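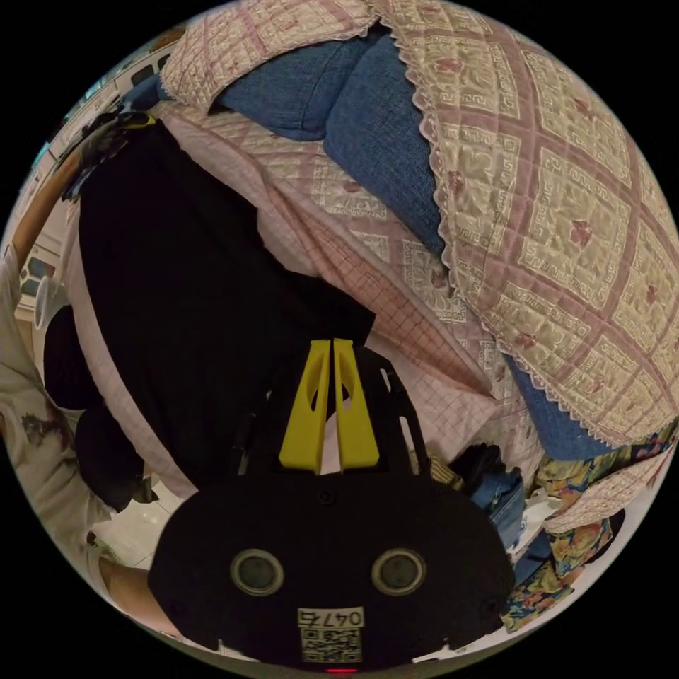
Notebook entry, October, Friday, begun at 10.15
Textiles and Bedrooms Workshop, Surnarville house
Subject: clearing and remaking the bed in the small bedroom; sorting of garments
32 shares

The purpose of the session was to bring the bed in the small bedroom back to the standard set out in the Okis household guide, which colleagues will know from the spring course. The guide asks that clothing be taken off a bed before any of the bedding is moved. This entry records how the order of work was followed and where it was departed from.

Garments. The black garments were dealt with first. Dark cloth on pale bedding is a known difficulty in this house, as lint from the one shows plainly on the other, and the present rule is that black pieces are lifted and are not dragged. The lift is to be made from the middle of the piece, so that the edges fall inwards and hang clear of the sheet. If a garment is wide and soft, the first lift should be a short one, followed by a pause to see whether anything else is coming up with it. Small items laid on or beside a larger garment are to be set aside before the lift. This last point was missed in the September session and a sock went through the wash inside a sleeve.

Dark and grey clothing goes to the cabinet side of the bed in one pile. It was agreed last month that folding would not be done on the bed itself. I continue to hold that view, although the pile does tend to spread if it is left for any time. The Chiu method (fold in thirds lengthwise, then in half, then in half again) was used for everything with sleeves. Trousers were folded once and hung over the rail in the passage. Two pieces need mending at the hem and have been put in the blue bag for the Proltier counter. The charge there is now 8 per hem, which should be entered under repairs and not under laundry, as was done in error last time.

Quilt. The quilt with the pink and beige squares has a lace trim and is the piece which requires the most care. It must not be pulled by the trim. The stitching is sound on the whole, but one short length at a corner has been resewn in a slightly thicker thread and will not stand much strain. The correct hold is with the whole hand, well inside the border, on the quilted part. The quilt is to be turned back from the near side towards the far side in a roll, and the roll left where it is until the sheet has been dealt with. Lifting it off altogether has been tried and is not recommended. There is nowhere in the room to put it except the floor, and it then has to be shaken out of the window before it can go back.

Care label, copied here for reference as the print is fading: gentle wash, no bleach, line dry in shade. The drying line in the yard is 949 cm between the posts, which gives ample room for the quilt opened flat with the sheet beside it.

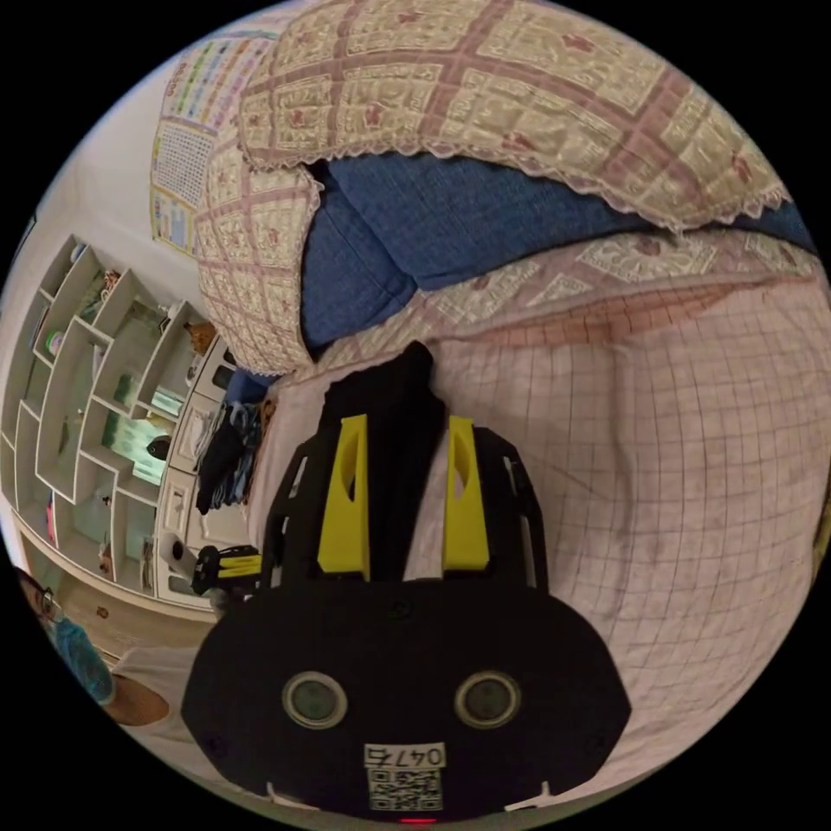
Sheet. With the quilt rolled back, the pink grid sheet can be smoothed in place. The printed lines are of real use in this. If they run straight from side to side the sheet is square on the mattress, and if they bend there is a fold or a pull somewhere beneath. Work from the middle outwards with the flat of the hand. A few wrinkles may be left, as they will come out overnight under the weight of the quilt. The sheet is of the ordinary flat kind and is 92 inches on the longer side according to the stock list. I should be glad if a colleague would measure it again after the next wash - I suspect that it has shrunk.

Blue blanket. This stays between the folds of the quilt during the work. It had been suggested that it be taken out and folded separately each time. In my view that adds a step for no benefit in mild weather, and the blanket keeps its shape well enough where it is. From November, when it will be needed nightly, the question may be looked at again. The pink pillow with the lace edge goes on last, opening towards the wall.

Shelves and cabinet. These were not part of the session. The things on the white wall shelves are to stay where they are, including the brown figurine, and should not be moved for dusting without a note being made in this book. The cabinet drawers are still to be relined with the plain paper ordered from Proltier. Drawer liners should be cut a little short at the back so that they do not ride up and catch.

Timing. Sorting and folding took 70 minutes, longer than planned, and the bedding was accordingly started late. For the next session I propose that the sorting be finished before the morning break and that the bedding be kept for afterwards, when there is better light from the window side.

Matters outstanding
- Thread for the lace trim, to match the older stitching. The Okis shade card has two creams which are very close and both should be tried against the cloth.
- Blue bag to the Proltier counter.
- Sheet to be measured, as above.
- Rail in the passage is loose at the left-hand bracket - two trousers at most until it has been tightened.

4 comments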